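4.2 Steaming garments and flat textiles

Use the Zendimano hand steamer with the wide head for this procedure. For pleats and collars, see section 4.3.

1. Fill the tank to the upper line with plain tap water. Do not add fabric softener, starch or scent.

2. Close the tank cap until it clicks. Stand the unit upright on its heel.

3. Plug in and set the dial to 2 for synthetics or 3 for cotton and linen. The lamp blinks while the boiler heats and stays lit when steam is available.

4. Point the head away from yourself and hold the trigger for 11 seconds. This clears cold water from the hose.

5. Lay the item out and smooth it by hand. Close zippers and empty the pockets.

Dark cloth on a wood-grain tabletop 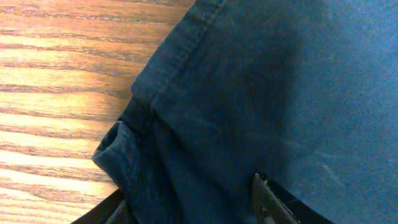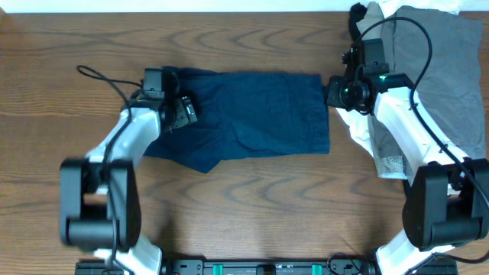

CAUTION: Steam can mark varnished, oiled or waxed surfaces. Put the supplied heat mat under the item before pulling the trigger.

6. Hold the head just clear of the cloth and move it slowly along the grain of the weave. Do not hold it still over seams, prints or elastic.

7. Turn the item over and repeat. Leave it flat until cool.

NOTE: If the head spits water, release the trigger and wait for the lamp to stay lit. If spitting continues, descale the boiler (section 6.1).

8. Set the dial to 0, unplug, and let the unit cool before emptying the tank.

WARNING: Never steam clothing while it is being worn.

The brush attachment (part Arketti 3) fits the wide head only. Push it on until both tabs lock. Remove it when the unit is cold.

4.3 Pleats and collars

Fit the narrow head. Set the dial to 2 regardless of fabric.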